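Casual desk resetter wanted, Kurkthorpe

Last updated 24 September 2022

Stesell looks after a shared office of 68 desks, and people leave them the way people leave desks. We need someone patient to put things back: wipe the wooden tops, straighten what's crooked, return the wandering desk fans to their rightful partitions.

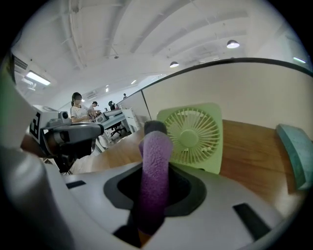
Shifts are four hours, evenings, at $34 an hour. You'll need a reasonable eye for square corners and no strong feelings about other people's mugs. Experience is welcome — so is having once shared a house with five students. Fans get their grilles dusted every second shift, and yes, we do check between the ribs.

The job runs until the end of March. Apply at the Stesell front counter, 86 Girus Street, with a short note and one referee who has seen your own desk.

324 views · 8 shares · 2 comments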